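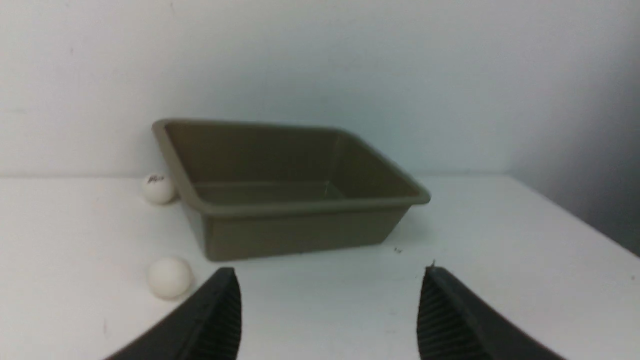
Figure 12.1 Two balls and an open tub, seen past the fingers of the gripper.

Chapter 12
Evaluating a Packaged Bench Kit

The preceding chapters treated the arm, the gripper and the controller as separate purchases. Many small laboratories do not buy that way. They order a kit: one crate holding the arm, the end effector, the cabling, the software license and a set of practice tasks. This chapter reviews one such kit, the Clorach Bench Set, sold by Cadum, and uses it to introduce the terms in which any kit of the type can be judged.

12.1 What the supplier offers

The Cadum price list of October 10, 2021 gives the Bench Set in two grades. The basic grade includes the arm, a gripper with interchangeable fingers, a bracket for one accessory and a year of support by e-mail. The extended grade adds spare fingers and a training visit. Neither grade includes a table. The manual asks for a flat, rigid top fixed to the floor or to a wall, and a buyer should price this item before signing.

Fingers deserve attention early. A ribbed inner face raises friction on smooth objects, but it reduces the contact patch on a sphere to a few ridges. A curved finger with a narrow tip can reach under the widest part of a ball, provided that the tip clears the table. The kit manual gives the clearance for each finger type in its appendix – a better place would have been the chapter on setup.

12.2 The transfer task

The first exercise in the practice set is a transfer task. A light ball is to be picked up from the table and released inside an open container. The task looks trivial and is a fair test of three things: approach height, closing force and release point. A ball that is touched off center rolls. A container with a wide rim narrows the set of paths by which the hand can enter.

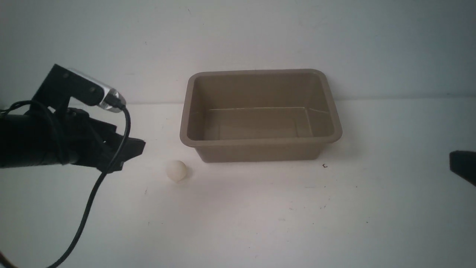

Cable routing is the second matter to check in a kit of this kind. Any accessory mounted above the gripper brings its own lead, and the lead has to follow the wrist through its full range without crossing the path of the fingers or pulling at the connector. Cadum supplies clips for the purpose. Gaspard Rey, in his installation notes for the Gakwood laboratory, recommends leaving a free loop at the wrist and running the joint through both of its limits by hand before power is applied. We follow that procedure in the exercises.

12.3 Scoring a trial

A trial is scored as a success if the ball is at rest inside the container when the arm returns to its home pose. Everything else is a failure, including a ball that enters and bounces out. The standard series in this book is 100 trials per finger type. The longer series set out in Section 12.6, after the protocol of Sârbu, runs to 263 trials and is meant for comparing kits from different suppliers.

Record the starting position of the ball for each trial. A success rate reported without the starting positions cannot be compared with any other.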